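The Zaugg Tall Basin Mixer in Matte Black, After 11 Months
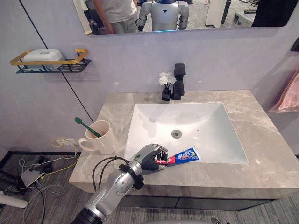 A tall black single-lever faucet over a white undermount basin, with blue toothpaste.

I bought the faucet because of a magazine in a dentist's waiting room. There was a bathroom in it with one orchid, one folded towel and one matte black faucet, and I sat there with half my face numb and decided that this was how I wanted to live. I have had the Zaugg on my sink since last October. I do not own an orchid. The towel is on the floor.

What follows is for people who are thinking about a tall matte black mixer and have so far only seen one in a showroom, where no water comes out of it.

What you get

The box is very good. Zaugg clearly spent time on the box. Inside you'll find the faucet in a cloth bag like an expensive pair of shoes, two braided hoses, a mounting nut, a horseshoe washer, a rubber gasket, a hex key of a size I've never needed for anything else, and a folded sheet of drawings with no words on it. Step four of the drawings shows a hand holding the nut and a second hand doing something behind the basin. The two hands belong to people of very different builds. I think this is meant seriously.

There's no pop-up drain in the box. I say so because the listing shows one, and the words "shown with optional accessories" are in type so small that I found them with my reading glasses on and a grudge already formed. The matching black drain costs extra and was out of stock when I ordered. I'm told it's still out of stock.

Putting it in

My neighbor Ferdinand Kuster put in the Ineo version of more or less the same thing and told me it took him forty minutes. I allowed an hour. It took an afternoon and part of an evening, and at one point I was lying in the vanity cabinet with a flashlight in my mouth, talking to the nut.

The trouble is the reach. A tall faucet is top-heavy, and until the nut is tight it wants to lean over and look at you. So you need someone up top holding it straight while you're underneath. Corina Wallner, who had come over to return a casserole dish, held it for what she was promised would be a minute. She has asked me to mention that the casserole dish was from March.

Once it's tight, it's tight. I'll give Zaugg that. There's no wobble at all, even when you work the lever with an elbow, and the gasket has stayed where it was put. The Rarnon I had before this one developed a swivel within weeks and by the end you could steer it.

If you have a plumber, let the plumber do it. If you don't, buy a basin wrench before you start and not, as I did, at ten minutes to closing.

Splash

Let's get to the thing you really want to know. Yes, it splashes.

A tall faucet drops water from higher up. Water dropped from higher up arrives faster and with opinions. In a deep bowl that's fine. In a basin with gently sloping sides, the stream hits the slope and heads for your shirt, and it has excellent aim. For the first week I left for work every morning with a damp patch at belt height and a confident expression.

You can tame it. The aerator unscrews with a coin, and a softer one costs very little at any hardware store. I also learned to lift the lever about a third of the way, which gives you a polite stream that's plenty for hands and teeth. The full stream I now save for filling the mop bucket. The mop bucket fits under the spout, by the way, and this is the single greatest advantage of a tall bathroom faucet. It's mentioned nowhere in the brochure. The orchid people don't mop.

Tall people will like it too. My brother-in-law, who normally has to fold himself in three to rinse his face, came out of there looking like he'd been on vacation.

The lever

One lever, side to side for temperature, up for more. It moves smoothly and stops where you leave it. The cartridge is ceramic and hasn't dripped yet.

My complaint is that there's no mark for hot or cold. No red dot, no blue dot, not even a scratch. Zaugg considers dots vulgar. Every guest I've had has gone the wrong way first, and since my hot water takes its time getting upstairs, they go the wrong way, wait, decide the house has no hot water, and wash up in cold without saying a word. Heidrun Kälin stayed for a long weekend and I only found out when she sent a thank-you card that used the word "bracing."

The Citier, which I looked at and didn't buy, has a tiny dot under the lever where only a person bending down would see it. At the time I found that fussy. I think of it often.

The finish

Matte black is sold as a finish that hides fingerprints. This is true. It hides fingerprints beautifully. It then takes everything else that has ever happened in a bathroom and puts it on display.

Toothpaste is the worst. Dried toothpaste on chrome is a smudge. On matte black it's a constellation. We are a household that brushes with enthusiasm, and by the end of a normal week the lower half of the spout looks like a map of some islands. Soap is next. Hard water is third, but only because it's patient. If you live where the kettle goes white inside, you'll get a pale ring around the base, and you'll get it soon.

Cleaning it is easy if you do it every day, a sentence that could be written about anything. A soft cloth, warm water, a drop of dish soap, then dry it off. Do not use the spray with the lemon on it. Do not use the rough side of the sponge. Zaugg's care sheet bans vinegar, bleach, anything with grit, and "improvised tools," and I would love to meet whoever made that last one necessary.

I did use diluted vinegar once, on the ring, for as short a time as I could stand. The ring went. The finish looks the same to me. I'm not recommending it, I'm confessing it.

There is one small mark on the front edge where I dropped an electric toothbrush on it. It doesn't show brass or anything alarming, only a slightly shinier spot about the size of a sesame seed. I notice it daily. No one else has ever found it, even when I point.

What it goes with

My counter is a gray marble-look one that came with the house, and the black does sit well on it. I was braced for it to look like a piece of gym equipment. It doesn't. It looks like someone made a decision in there, and it takes attention away from the light fixture, about which no decision was ever made.

The drain, though, is chrome. See above regarding the black one. I told myself I wouldn't mind the mismatch and for most of the day I don't. Johanna Mayrhofer, who does this sort of thing for a living, says mixed metals are fine now and that people pay her to arrange it. She said it kindly. She did pause first.

The angular shape is handsome and has corners. Corners collect things. The joint where the lever meets the body has a narrow gap that a cloth won't go into, and I clean it with a wooden toothpick, which may count as an improvised tool.

Customer service

I called once, to ask about the drain. I was on hold long enough to descale the kettle. The man who answered, a Mr. Prantl, was pleasant and knew the product, and told me the drain was expected "in the fall." I asked which fall. He laughed, and then there was a silence, and then he took my email address. I haven't heard from him.

The warranty covers the cartridge for longer than I expect to care and the finish for 3 years, provided you can show you've followed the care sheet. How one shows that, I couldn't tell you. I've kept the cloth.

The price

I paid 401 with delivery. You can get a perfectly decent chrome faucet for a quarter of that, it will do everything this one does, and you'll forget you own it by the weekend. Whether that's an argument for or against depends on how numb your face is when you're deciding.

Good: solid as a post once fitted, smooth lever, no drips so far, room for a mop bucket, kind to the tall.

Less good: splashes until you change the aerator, no hot or cold mark, shows toothpaste from across the hall, drain sold separately in theory.

Would I buy it again? I went back and forth on this while wiping it down this morning. I'd buy the shorter one, which Zaugg also makes, and I'd get the dot from Citier if they'd sell me only the dot. But I do still like walking in and seeing it there first thing, before anyone has brushed.

3 stars out of five. I'll move it up to four if the drain comes.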